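Teleoperating a two-arm pick: what to do before you hit record

Vendors will tell you anyone can teach a robot by remote control in an afternoon. I've logged 931 demos on the Kang setup and I don't buy it. You can record an afternoon of junk, sure.

Start with the grip. Bring the right gripper in slowly and close it on the part near the fingertips. Stop squeezing once it holds. Small flat parts like to tip, and the wrist view is the only one I trust for checking that.

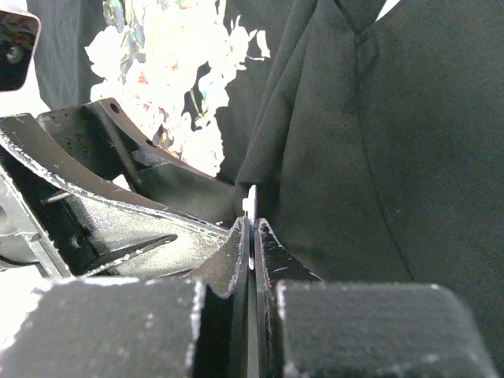
Then park the other arm and leave it alone until you need it. If you drift it around while thinking, the policy learns the drifting. Dinesh Tomar threw out 35 of my early runs for exactly this, and he was right.

Look at the pads before each batch too. Lint builds up, edges fray, and grip may change with them.

How many demos do you need? The Skillska guide says 4,000. In-ho Jeon got a usable pick from some 1,000, on one part, with one operator. I wouldn't read much into either number. Train early, watch it fail, and record more of whatever it fails at.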